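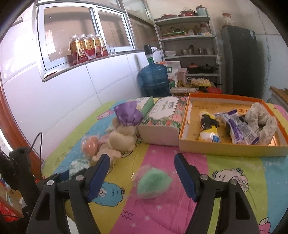

Purnetti kids' quilt, twin size
Reviewed Mar 13, 2024 by Fenna Dewulf

I bought this quilt in July and it has been on my daughter's bed most nights. It cost 262 with the matching pillowcase, more than I wanted to pay. The print is busy — cartoon sheep in blue, white and pink on bands of yellow-green, pink, light blue and white, with small stars and hearts in between. She likes the blue one with the smile best. I have washed it 16 times on warm and the colors have held. The filling is thin, so we add a blanket in winter. One seam came loose near a corner and I fixed it by hand. Purnetti answered my email after 20 days and offered a small refund.

Four stars out of five.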